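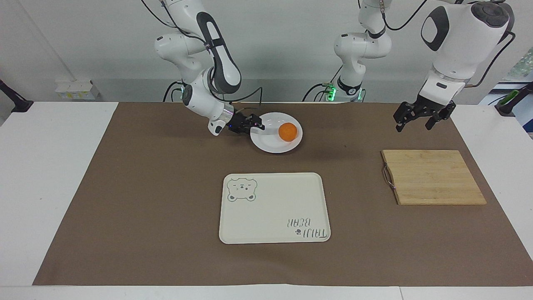

Print this thread | E-mail to a friend

Marmalade from ordinary eating oranges: worth the sugar?

sofia_frade
Hello everyone! My mother-in-law Felicidad has a tree in Stonberg that gave more than anyone could eat, and we came home with two grocery bags of plain sweet oranges. I would dearly love to make marmalade, but every recipe I own wants the bitter kind, and the one time I tried it with sweet ones (this was back in August, in a kitchen with no fan, so perhaps I was not at my best) it came out like orange candy with strings in it. My husband ate it out of loyalty. Is there a way to do it properly, or should I just squeeze the lot and be happy?

rodel_dizon
Squeeze them. I say this with love, Sofia. I've made marmalade for 18 years and sweet oranges have never given me that bite at the back of the tongue. You end up adding so much lemon that you might as well have made lemon marmalade, and lemon marmalade is a lovely thing all by itself.

PreciousP
Oh, I have to disagree with Rodel here! My aunt only ever had sweet oranges and hers was the best I've tasted. She used 4 lemons to a big pot, pith and all, and she soaked the peel overnight before it went anywhere near the heat. The soaking matters more than the variety, if you ask me. Rushed peel stays tough and then people blame the orange.

rodel_dizon
Soaking I'll grant you. I still think your aunt was making a lemon marmalade with some orange in it :)

dariussandu
Here is how I do mine, for what it's worth, and I'm fussier about the mess than about the fruit:

1. Cover the table before you start. I use brown paper, one big sheet, and smooth it down well so the bowls don't rock.

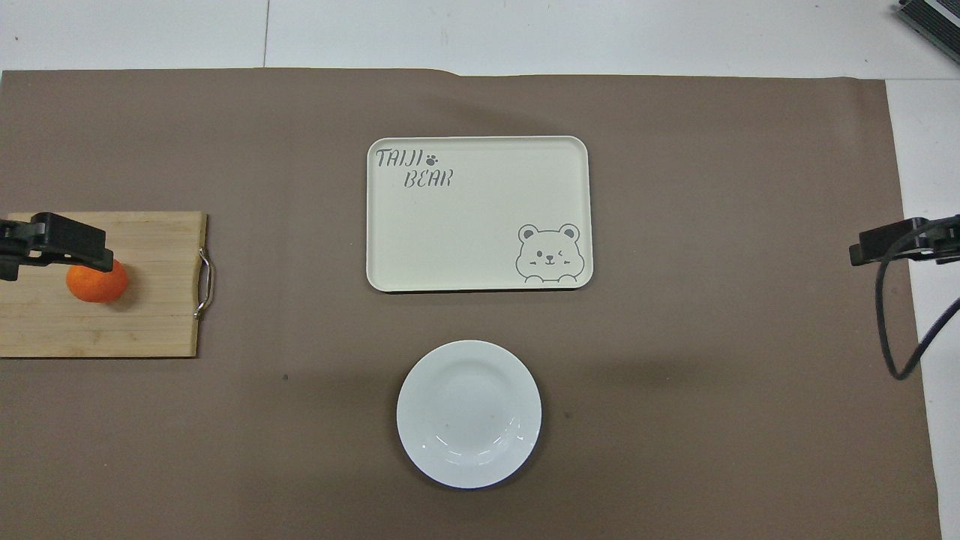
2. Scrub the oranges, dry them, and take the peel off with a vegetable peeler. Cut it as thin as your patience allows.

3. Tie the pith and pips in a cloth and soak everything overnight, lemons included.

4. Simmer until the peel squashes between your fingers, and only then add the sugar. Sugar too early is what gives you strings, Sofia.

sofia_frade
Darius, that is exactly what I did! Sugar in at the start, all of it. Well, now I feel a bit silly, but also very much cheered up. I think I'll do one small pot Precious's way and squeeze the rest for Rodel's sake.

rodel_dizon
I accept the compromise. Tell us how it sets.

Thread viewed 3,466 times

Plomeck uses cookies to keep you signed in. By continuing to read the forum you agree to their use.

Last updated: 2022-04-02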